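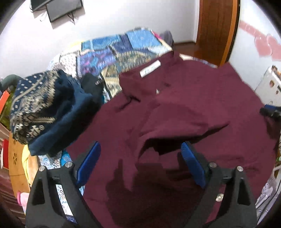

OK so, laundry. Say hi, mention Ngaio did the first batch (she's in row two, wave at her!).

I folded shirts for 12 days in September with the hand-held gripper. Just me, a bed and a pile of clothes. My thumb still clicks.

Ask the room: who here has tried folding with two fingers? Wait for hands.

The maroon shirt is the one to talk about. Find the collar first, always. I grab near the label and go from there. Vaughan starts at the hem and we've argued over it for months.

Then remote control. Same shirts, 3 operators, way slower for me because I can't feel the cloth tug. Hendrik loves it, he grew up on game pads.

Don't rush this bit: I threw out 23 of my own demos. I kept pausing to think, and the robot learned to pause too. (Laugh here, hopefully.)

Water. Then over to Efthymia for the Plandcombe clips.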